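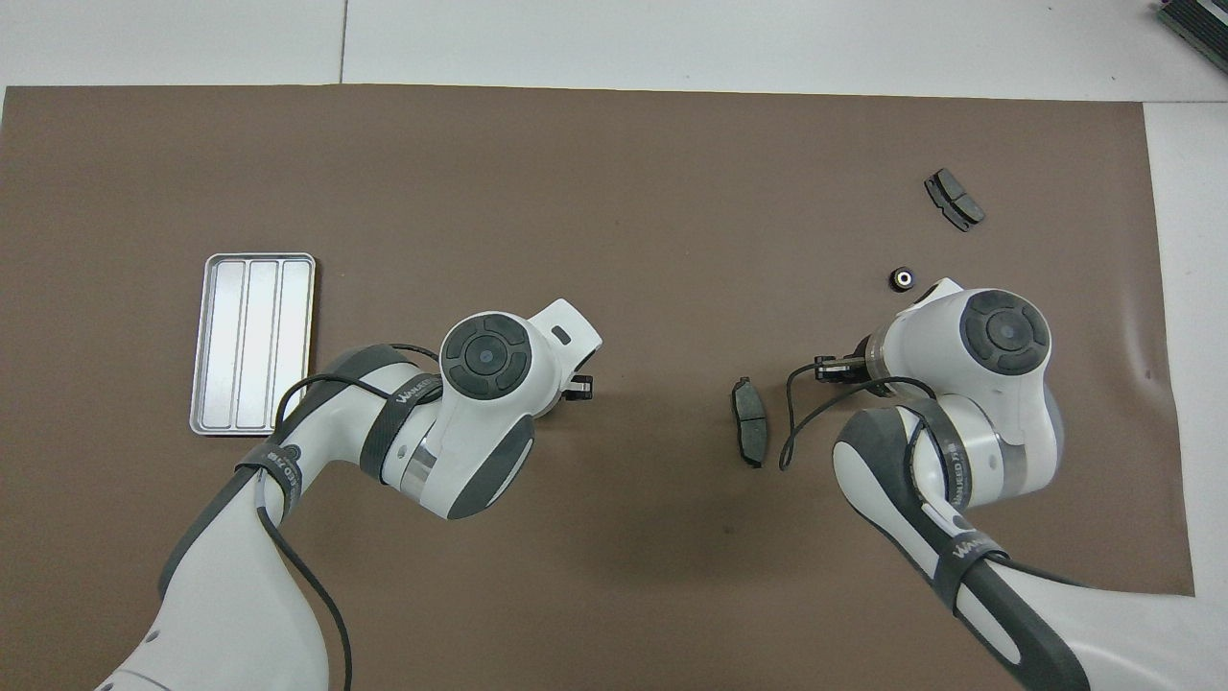
Genowefa Grabowska objected after the first lecture that a category called "Other" is still a category, and that I had been rude about it for most of an hour. She is right on the first point. On the second I would say forty minutes.

SORTING THINGS, WEEK 2
Categories and what leaks out of them

Where we got to

Last week we said that to sort is to decide which differences you are going to care about. Buttons can go by color, by size, by number of holes, or by which coat they fell off. None of these is the true order of buttons. Each one makes a certain question easy to answer and makes the rest a nuisance.

Two terms you need for the quiz. A scheme is the set of categories. A rule is how you decide what goes where. People spend weeks on the scheme and then leave the rule to whoever is on shift Monday morning.

The Wandmont cards

The Wandmont parish library kept a card index of local newspaper clippings. It had lovely headings: Weather, Roads, Weddings, Livestock, Disputes. When the index was finally checked it held 1,828 cards, and 1,038 of them were filed under General. Disputes had been split into Disputes (Fences) and Disputes (Other), and the second was thicker.

It is easy to laugh at Wandmont, and we will, but notice what happened. Each clerk met a clipping that fit two headings. A cow on a road. A wedding stopped by snow. The scheme had no rule for ties, so the clerk did the sensible thing and put the card where it could do no harm. Do that every day for years and your index is one large drawer with a few smaller drawers beside it for decoration.

Three ways to handle a tie

1. First match wins. Put the headings in a fixed order and stop at the first one that fits. Fast, a bit stupid, very easy to teach. The cow goes under Roads if Roads comes before Livestock, and that is the end of the cow.

2. Main subject wins. Ask what the thing is mostly about. This works well when one person does all the sorting and badly when two people do, as they will both be certain.

3. File it twice. Cross-references, copies, see-also cards. Generous to the reader. Somebody has to keep them up, and that somebody usually leaves in the spring.

Michalski's handbook (on reserve, please bring it back this time) argues for the first and then uses the second in every worked case. Read chapter 4 with a pencil.

How many categories?

An empty tray with three compartments, like the one at the top of this handout, commits you to very little. You can still hope. In the Jultari seed exchange they began with three bins, Spring, Summer and Fall, and had 27 by the second winter, including one marked Ask Arlindo. Arlindo Arruda tells me he was never asked.

A category should earn its keep. If you can't name a person who will one day go looking in it, fold it into its neighbor. If everyone goes looking in it, split it.

On "Other," by request

I have softened this section. A leftover category is fine if you empty it now and then and look at what has piled up. At Zullancombe they read through theirs every January, and anything that turned up often enough got a heading of its own. It took a dull afternoon and a lot of tea. The Wandmont people never looked, and so their most popular subject had no name.

For Monday

Collect your envelope of 400 paper slips from the shelf outside my office. Sort them by any scheme you like. Write down the scheme and the rule on separate sheets, then swap with a partner and sort their slips using only what they wrote. No talking, no pointing, no meaningful coughs.

Bring both sheets and the disagreements. Rubber bands are in the jar by the door.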